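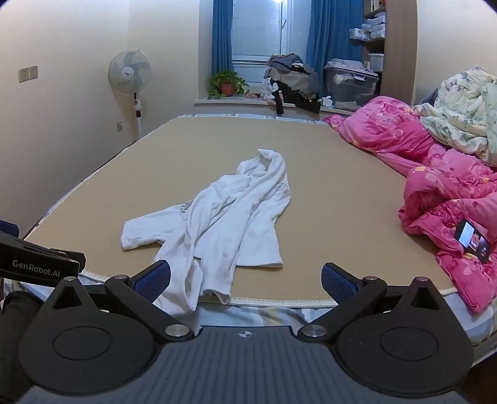 Bed changing procedure for guest rooms, Pradby House: request for comments

The housekeeping standard for the Pradby guest rooms is due for revision in May, and I have been asked to gather the views of members before the new text is written. The present standard says that a bed must be stripped to the mattress, that all items must leave the room before clean linen enters it, and that the mattress must then be left uncovered for a period of airing. In practice the middle step is where the rooms differ from one another. A white robe left across the bare mattress, with a pink floral comforter folded over on itself along one side and a cream blanket pushed up against the wall, is the point at which many of our beds stand when the attendant is called elsewhere. I would like members to say where each of these three items should go, in what order, and whether the mattress is a suitable place for any of them while it is being aired. Replies received by Wednesday will be included in the draft.

Ruby-Lee Henare
Accommodation Standards, Pradby House

Reply from linenroom_west

Thank you for opening the matter to members. My view is that nothing should be placed on a bare mattress at any stage. A mattress is stripped in order to be inspected and aired, and neither can be done properly under a comforter. At the house where I am employed we use a folding stand for each room. The comforter goes on the stand first, then the blanket, then the robe on a hanger on the back of the door. The stand costs little and folds flat behind the wardrobe.

I would also ask that the revised text separate items which are to be washed from items which are to be returned to the bed. The present wording, "all bedding," covers both.

Reply from Anghel_Lodge

I must respectfully disagree with the previous member. We operate 16 rooms, most of them small, and a folding stand would block the passage between the bed and the window in more than half of them. Our attendants keep the comforter on one side of the mattress, air the other side, and then change over. The method has been in use at Anghel for 9 years without complaint from guests or from the inspector.

With regard to the robe, I am of the opinion that it should leave the room first. Terry holds moisture for a long time, and a robe put down after a shower will dampen whatever is under it. I make no comment on the one in the photograph, as there is no way to tell whether it was damp or freshly laundered.

Reply from linenroom_west

The change-over method is acceptable where there is truly no floor space, but I would not wish to see it become the standard for every room. A side that has been aired and then covered again by a comforter from an occupied bed has lost much of the benefit.

May I ask the member from Anghel how long each side is left uncovered?

Reply from Anghel_Lodge

The first side is left for as long as it takes to clean the bathroom and dust. The second is left until the attendant returns with the clean linen. We do not time it.

Reply from linenroom_west

In that case I do not believe it can be described as airing. The existing standard asks for a period, and a period should be stated.

Reply from a_avram

I supervise laundry intake for two houses and would like to speak to the robe in particular.

The present standard mentions robes only once, in the section on bathrooms. It assumes that a guest will leave the robe on the hook. Guests leave robes on beds, on chairs and over the bathtub, and those left on the bed are the ones most often rolled up by mistake with the sheets. A hooded robe is bulky. When it goes into the drum with sheets, the sheets wrap around it and the entire load comes out wet in the middle. We then have to dry it a second time.

My recommendation for the text is as follows. Before any bedding is lifted, the attendant shall pick up the robe, check both pockets, pull the sleeves right side out, and place it in the towel bag. The sleeves matter a great deal to us. A sleeve that arrives inside out dries slowly at the cuff, and someone at our end must stop and turn it.

In the robe shown in the opening post, the left sleeve has been stretched out to the side and the hood is bunched up toward the middle of the mattress. I would ask that attendants shake the hood open before bagging. Small items collect there. In the past year we have recovered earrings, a hotel key and a quantity of tissue from hoods, and the tissue is by far the worst of these once it has been through a wash.

Aurelia Avram

Reply from night_porter_2

I wish to raise a different matter. There is a telephone lying on top of the comforter in the photograph, with the screen lit. Whoever it belongs to, the revised standard should say something about personal items on bedding. We have had a telephone carried down to the laundry inside a comforter on two occasions, and one of them was washed. The guest was very understanding, but the house paid for the replacement.

Our rule since then has been that any small item found on the bed is moved to the nightstand before the bedding is touched, and that the attendant's own telephone remains on the cart.

Reply from Anghel_Lodge

I support the rule on small items without reservation. I would not support the part concerning the attendant's own telephone. Our room assignments are sent by message, and an attendant who leaves the telephone on the cart in the corridor will miss a change. An apron pocket would be a reasonable compromise.

Reply from night_porter_2

An apron pocket is acceptable to me, provided that the standard states plainly that it is not to be set down on the bed.

Reply from Werkon Textile Care

We supply laundry service to several of the houses represented here and have been invited by Ms. Henare to comment.

On comforters: a printed comforter in a strong color should not travel in the same bag as white robes or white sheets, even for a short distance. If one of the items is damp, color can transfer in the bag before it ever reaches a machine. We would ask for a separate bag for colored bedding in every room, including rooms where only one colored item is in use.

On mattresses: the white quilted trim along the side of a mattress shows marks sooner than the top does. Where bedding is pulled off over the near side day after day, the trim is what is rubbed. Lifting the comforter and folding it inward to the center before removing it will preserve the trim considerably.

On bed bases: fabric-covered bases are often omitted from cleaning schedules altogether. A patterned gray-and-white fabric such as the one below this mattress will hide dust well, and for that reason it should be vacuumed on a fixed schedule and not only when it appears to need it.

Reply from linenroom_west

I am grateful for the note on trim. We have replaced three mattresses for marked sides when the tops were perfectly sound, and I had put it down to luggage.

Reply from privley_guesthouse

Privley is a house of 9 rooms and we do our own laundry on the premises, so some of the above does not apply to us. I would nevertheless like to comment on airing.

We use a standing fan. There is a white one in the corner of the room in the photograph, turned toward the bed, and it would serve the purpose very well. With the window open and a fan directed across the bare mattress, we find that a short airing is sufficient in the warm months. I would ask that the standard permit a fan as an alternative to a long period, and that it leave the choice to the house.

The fan must be clean. One with dust on its blades will put the dust on the mattress. Ours are wiped down every week.

Reply from Anghel_Lodge

A fan would also be of use in our smaller rooms. May I ask whether it is left running while the attendant is out of the room?

Reply from privley_guesthouse

It is not. It is switched off at the wall whenever the room is empty. This does mean that the airing stops, and I accept that it is a weakness of the method in a house where attendants are called away often.

Reply from a_avram

May I return to the matter of the blanket, which has received less attention than the other items. A blanket pushed against the wall picks up whatever is on the wall, and in older houses that includes paint dust. It is also the item most likely to be left behind when the bed is stripped in a hurry. I have no objection to blankets being kept in the room between washes if they are clean, but they should be folded and placed on a shelf or a chair. A pale blanket in particular should not be in contact with a painted wall.

There is a dark gray item behind the blanket in this case. I cannot tell what it is, and an attendant looking from the doorway could not either. It would very likely be missed. I suggest a line requiring the attendant to check the wall side of the bed by hand.

Reply from Ruby-Lee Henare

I thank all members for their replies. The draft will contain the following points, on which there appears to be general agreement:

The robe is removed first, with pockets and hood checked and sleeves turned right side out.
Small personal items are moved to the nightstand before bedding is lifted.
Colored bedding is bagged separately from white.
The wall side of the bed is checked by hand.
The bed base is vacuumed on a fixed schedule.

Agreement has not been reached on where the comforter should be placed during airing. I intend to set out both methods, the stand and the change-over, and to put the question to members again with the draft. The length of the airing period and the use of fans will be handled in the same way.

The budget for this revision is $300, which covers printing only. Houses wishing to purchase folding stands would need to do so from their own funds.

Reply from linenroom_west

I have no objection to both methods being set out, but I ask that the stand be listed first and that the change-over be limited to rooms where a stand cannot be opened.

Reply from Anghel_Lodge

I would ask that they be listed in alphabetical order.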